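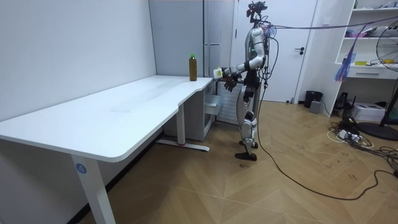 A standing desk, also called a sit-stand desk, is a table whose top can be raised or lowered so that a person may work either seated or on their feet. Most have two legs, each rising from a long foot bar that keeps the top steady. Tops are commonly white or wood-coloured, with rounded corners, and some have a curved notch along one edge.

Height is changed by a hand crank or an electric motor. The Vadis model, designed by Chidubem Okeke for the furniture maker Stillden, used a crank until a motor was fitted in its third version. Production of the crank version ended after 1,970 desks.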